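寝室の小物は「トレイ一枚」に　リッドコムで片づけ講座、7月から新しい内容

リッドコム（Ridcombe）の生活教室「サルトゥーラ（Saltura）」は、7月から寝室の片づけ講座の内容を新しくする。今までは衣類のたたみ方と押し入れの使い方が中心であったが、新しい講座では、ネックレス、腕時計、鍵、眼鏡など、ベッドのまわりに残りやすい小さい物を取り上げる。時間は毎回2時間、会場はモンテス通り（Montes）の教室の二階である。

講師は同教室のルアリド・テナント（Ruaridh Tennant）氏。昨年の秋から冬にかけて教室が行ったアンケートには1,564人が答え、「寝室で一番よく探す物」として最も多かったのは眼鏡、次がアクセサリーであった。衣類と答えた人は予想より少なかったという。テナント氏は「私たちは何年も大きい物の話ばかりしていました。けれども朝の時間をなくしているのは、指でつまめるぐらいの物でした」と話している。

講座で使う道具は少ない。浅いトレイを一枚用意して、寝る前に身につけていた物を全部そこへ出す。次の日の朝、トレイの中の物を一つずつ決まった場所へ戻すか、また身につける。トレイは木でもプラスチックでも良いが、寝具と違う色のほうが見つけやすい。ピンクとクリーム色のバラ模様の毛布であれば、からし色のトレイははっきり目立つし、中に黒っぽい玉をひとつなぎにした物を巻いて入れても、形がすぐにわかる。

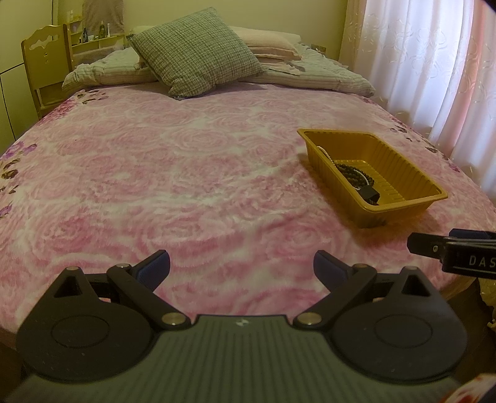
柄のある寝具では小物が見えにくい

新しい講座の前半では、寝具の柄と小物の関係を扱う。教室によれば、この話は春の試し講座で一番質問が多かった部分である。無地のシーツの上に落ちた指輪はだれでも見つけるが、花柄や葉の模様がある布の上では、目が模様のほうへ行ってしまう。毛足の長い毛布の場合はさらに難しく、細い鎖は毛の中に入りやすい。

参加者は、明るい布、暗い布、大きい花柄の布、細かい格子の布の上に同じ小物を順番に置いて、部屋の入口から見えるかどうかを確かめる。昼の光と、枕もとの弱い明かりの両方で試す。結果は自分の用紙に書いて持ち帰る。教室では柄のある寝具をやめるようには勧めていない。「好きな毛布は好きなまま使ってください。変えるのは置き場所だけで十分です」とテナント氏は言う。

枕とクッションの扱いも短く説明する。ベッドの頭のほうにクッションや枕を重ねる家では、小さい物がその下やすき間に入ることがある。ベッドを整えるときは、先に枕を全部持ち上げ、掛け布団の端を手でなでてから戻す。慣れれば一分もかからない作業で、忙しい朝は省いて夜にしても良い。

長いネックレスの絡みについても

後半は絡みやすい物の練習である。ここで使うのは、玉をつないだ長いネックレス、細い鎖、イヤホンのコードなどで、家から自分の物を持ってきても良い。壊れやすい物と高価な物は持ってこないようにお願いしている。
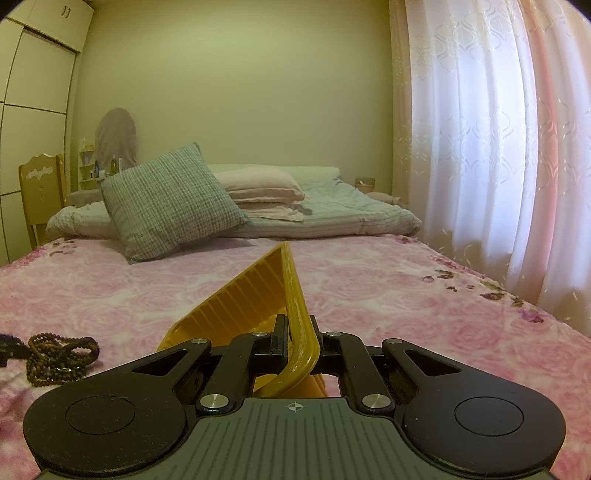 絡んだネックレスをほどくとき、テナント氏は最初に引っ張ることを禁止している。平らな所に置いて、まず輪を軽く広げ、どこが上を通り、どこが下を通っているかを目で追う。ベッドの上は柔らかいので玉に傷がつきにくいが、布がへこむため、輪が少しずつ真ん中へ集まってしまう欠点もある。茶色の小さい玉をつないだ物が何重にも巻かれてベッドカバーの上にあるような場合は、輪の間に見えている金属の部品を目印にすると始めやすい。小さい輪でも留め具でも、玉と違う部分が一つあれば、そこを指で押さえて順番に進むことができる。反対に、目印がない物には、一時的に短い糸を結んでおくと良いそうだ。

ほどいた後のしまい方は二つ紹介する。一つは留め具をとめて、ゆるい輪にしてトレイの壁にそって置く方法。もう一つは、壁のフックに一本ずつ掛ける方法である。細い鎖と重い玉のネックレスを同じトレイに入れるときは、間に折った布を置く。教室では以前、小さい袋に入れる方法も教えていたが、袋の中を見るために全部出してしまう人が多く、今回の内容からは外した。

トレイの掃除についても質問があったため、資料に一ページを加えた。底や内側に溝のあるプラスチックのトレイは、溝にほこりがたまる。中身を全部出して、やわらかい筆で溝にそってはき、固くしぼった布でふく。洗剤を使った日は、よく乾いてから物を戻す。

申し込みと会場

定員は一回64人。7月は火曜日の午前と夜に同じ内容で開き、どちらか一回に出れば良い。夜の回は仕事の帰りに来る人のためで、開始は7時である。申し込みはモンテス通りの受付か、電話でも受け付けている。席が残っていれば当日の参加もできるが、配布資料は申し込んだ人を先にする。

トレイは各自で用意する。大きさは、開いた本が一冊入るぐらいが使いやすい。ない人は、地元の生活用品店「トレーデック（Tradeck）」が会場の入口に出す売り場で買うことができる。菓子の缶のふたや、使っていない台所の盆でもかまわない。

サルトゥーラの片づけ講座には、始まってから今までに3,456人以上が参加した。秋には玄関と洗面所の小物についての講座も計画しているが、日程はまだ決まっていない。エレベーターは建物の裏側の入口にあり、階段が難しい人は受付で声をかけてほしいとのことである。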